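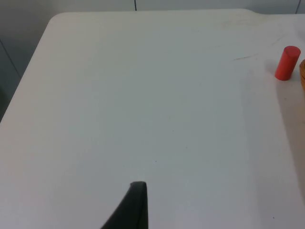 Choosing and fitting a white tabletop

The old bench in the back room was a solid-core door on trestles, and it had sagged 5 mm across the middle over the years. That doesn't sound like much until you put anything round on it. In May I replaced it with a white top, and I have had enough time with the new one to write down what I measured, what I bought and what I would change.

Requirements

I wanted a plain matte surface with no pattern. I sort small parts, lay out drawings and do a bit of product photography at this table, and a printed woodgrain gets in the way of all of it. Gloss was ruled out early. The ceiling light sits almost directly over the table, and a glossy top puts a hot spot right where I look.

I also wanted at least one rounded corner. The door opens close to the end of the table, and the old bench had a square corner at hip height that I walked into most mornings.

Options

I looked at three tops. The Stirkent was the cheapest, but it only came with square corners and the surface was closer to satin than matte. I had a sample of it here for a few weeks and it picked up fingerprints badly. The Sjöberg was very good and far too heavy for me to get up the stairs on my own. The Flotuma was in between on price, came with a radiused corner from the factory, and could be ordered to length. I ordered the Flotuma.

Fitting

The wall behind the table is light grey panelling with vertical joints. I measured along it at table height and again at the skirting and got 3,665 mm at the top and slightly less at the bottom, so the room is not square. I took the table length from the lower figure and subtracted clearance for the door swing and the heater pipe, which left 3,460 mm for the top and a shelf unit together.

I set the legs first, without the top, and levelled them to a string line. The floor drops toward the window. The adjustable feet have up to 20 mm of travel and I used most of it on the two legs at that end. If your floor is worse than mine, buy the taller feet at the start. Swapping them afterwards means taking the top off again.

The top went on with the supplied brackets. I drilled pilot holes with a tape flag on the bit and checked the depth on an offcut before touching the real thing. The screws in the pack were fine. The hex key was soft and rounded off on the third bracket, so I finished with my own.

I did not fix the table to the wall. The panel joints are not a reliable place to put a screw, and I want to be able to pull the table out to get at the power point.

Colour

The top is sold as white. It is an off-white with a slight grey cast, and it shifts noticeably over the length of the surface depending on the light. Near the middle of the back it reads brighter, and toward the door it looks cooler and greyer. I had expected the wall to look dirty next to it, but the grey of the wall has some blue in it and the two sit together well enough.

For a quick check I put a small red cylinder on the table, standing on end. Saturated red is useful for this. If a surface has a strong sheen you get a clear red streak running out from the base of anything bright, and if the top is out of level something round will find the low side once you lay it down. I do the rolling test in both directions at several positions along the table. It is less precise than a level but it covers more ground, and it tells you about local dips a long level bridges straight over.

Cleaning

Warm water and a drop of dish soap handles most marks. Pencil comes off with a white eraser. I tried a melamine sponge on the underside first and it left a shiny patch, so I have kept it away from the top face. Ballpoint is the one I have not solved. There is a short line near the front edge that has faded but not gone.

For cutting I use a Cutell mat, the large one. It lies flat and doesn't creep on the matte surface. I lift it every so often and wipe under it, as grit caught there will scratch.

What I would change

I would order the top a little deeper. Once the lamp and the monitor arm are clamped on, the working area is narrower than I planned for. I would also have both front corners radiused. The far one is against the shelf unit and I assumed it wouldn't matter, but I catch my sleeve on it when I reach across.

The levels are due for a recheck once the heating has been on for a few weeks. The old bench moved with the seasons and I have no figures yet for this one. If the feet need adjusting I'll add the numbers to this post.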